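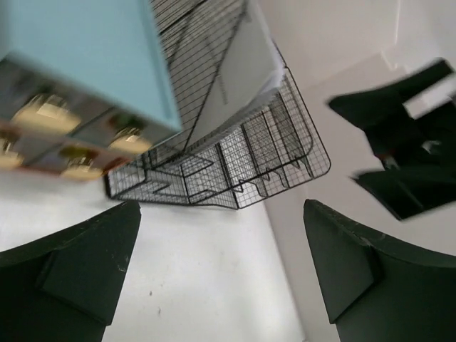

*wrist cam, light blue box at the mesh rack*

**knobturner** wrote (Nov 28, 2018):

Hi all, long post, sorry in advance. I'm in the after-school robotics club at Nondale and our fall project is "tidy a desk." That means putting things where they belong, opening a drawer, putting a small thing inside, closing it again. We record ourselves driving the arms by hand and then train on the recordings. We have 619 recordings so far and the club wants 735 before we train the next version.

My problem is the wrist view. As soon as anything big and pale is near the gripper, it eats a huge part of the picture. The box in the one I posted is smeared to the point where the little pictures on its side are just blobs. The rack behind it looks fine, you can even tell there are papers in it, but the thing I care about is mush.

So do we slow down our driving, or throw out the blurry ones, or leave it all in? Our club is split and I have to bring an opinion to the next meeting.

---

**gulent_fan** wrote:

Slow down. We had the same fight last year. Our drivers treated it like a race because somebody put a leaderboard on the whiteboard, and the recordings were awful. We took the leaderboard down and things got better within a week.

Also what's your shutter set to? If it's on auto in a room with weak lights you're going to get smears no matter how careful people are.

---

**knobturner** wrote:

It's on auto. I didn't know you could change it, I'll look tonight. And yes, there is a leaderboard. I'm on top of it, so that's a little awkward.

---

**Sawsan Ghanem** wrote:

I coach a team at another school and I'm going to disagree with gulent_fan a bit. Slow driving gives you pretty pictures and a robot that crawls. My students did a whole season of slow, careful recordings and the trained arm inherited every bit of it. It would hang over the drawer like it was thinking about its life choices.

I'd leave the blur in for the big moves, when you're just carrying something from one side of the table to the other. The arm doesn't need to read the box to carry the box. Where I would be strict is the last bit of the approach, especially on small stuff like knobs. Can you post one of the drawer part?

---

**knobturner** wrote:

Sure, this is the drawer part.

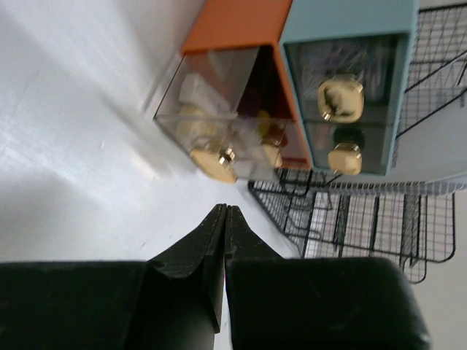
*orange drawer pulled out, fingers almost together*

The orange one is the unit we practice on the most. The light blue one next to it has two drawers with darker fronts, and our current model hates it. It goes for the upper knob okay-ish and it almost never gets the lower one.

---

**gulent_fan** wrote:

Oh that's way sharper. Well, there goes half of my point.

The lower knob is smaller, and the rack's wires run right under there. Are you bumping the rack on the way in?

---

**knobturner** wrote:

All the time. We bumped it so often that we stuck it down with putty, and then we bumped it again and the putty let go.

---

**urley_dan** wrote:

Unpopular opinion: shiny gold knobs on see-through drawers are a terrible choice for a first project. You've got highlights on the knobs, you can see the stuff inside through the plastic, and the other gold round thing behind the clear wall looks enough like a knob to me that I'd expect a model to go for it. Wrap the fronts in paper, put a fat matte knob on each drawer, get it working, then make it harder.

---

**Sawsan Ghanem** wrote:

I half agree with Dan. Easy version first is good advice for a new club. But if knobturner's club already has 619 recordings with these drawers, wrapping them now means starting over, and I wouldn't do that to a group of teenagers in November. They'd mutiny and I'd join them.

On that second gold shape though, good eye. Does your model ever reach for it?

---

**knobturner** wrote:

YES. Okay, wow. We have this thing where the arm goes past the drawer front and sort of pokes at the side of the plastic, and we've been calling it "the sniff." We thought our camera calibration was off! I spent two whole afternoons redoing the calibration.

---

**urley_dan** wrote:

I'd bet you a soda it's that. Try a piece of tape on the clear wall so you can't see through at that spot, run it ten times with tape and ten without. You don't need to retrain for that test.

---

**gulent_fan** wrote:

The tape changes the look of the drawer too, so if it fails with the tape on you won't know why. I'd move things instead. Change what the camera sees through that wall by opening the drawer more or less, and keep notes on how far.

---

**urley_dan** wrote:

Sure, but how far open is a pain to measure and tape takes five seconds. Start with tape. If the sniff goes away, you've learned something. If everything gets weird, pull it off and do it your way.

---

**knobturner** wrote:

I'll do tape first and then the drawer thing if there's time. The club room closes early this week.

One more while I have you. Somebody in our club wants to add the Abbasi practice set to ours. It's 3925 recordings, all on the same type of arm, but wooden drawers with handles. Worth it?

---

**Sawsan Ghanem** wrote:

Maybe for the carrying. For the knobs I doubt it — pulling a handle and pinching a knob are pretty different motions for the fingers. If you do it, train once with and once without, and keep the test the same both times. My team skipped the "without" run once and we still argue over whether the extra data helped.

---

**gulent_fan** wrote:

Seconding that. And be careful with the balance, their set is a lot bigger than yours and your drawers could get drowned out.

---

**knobturner** wrote:

Okay, update. Tape on: 1 sniff out of 10. Tape off: 6 out of 10. I owe Dan a soda, or he owes me one, I lost track of who was betting what.

Lower knob is still bad with or without tape. I fixed the shutter and brought up the leaderboard at the meeting. We're keeping it, but it now counts only recordings where the rack doesn't get touched. I dropped to 19th, and we have 19 people.

---

**urley_dan** wrote:

Root beer please.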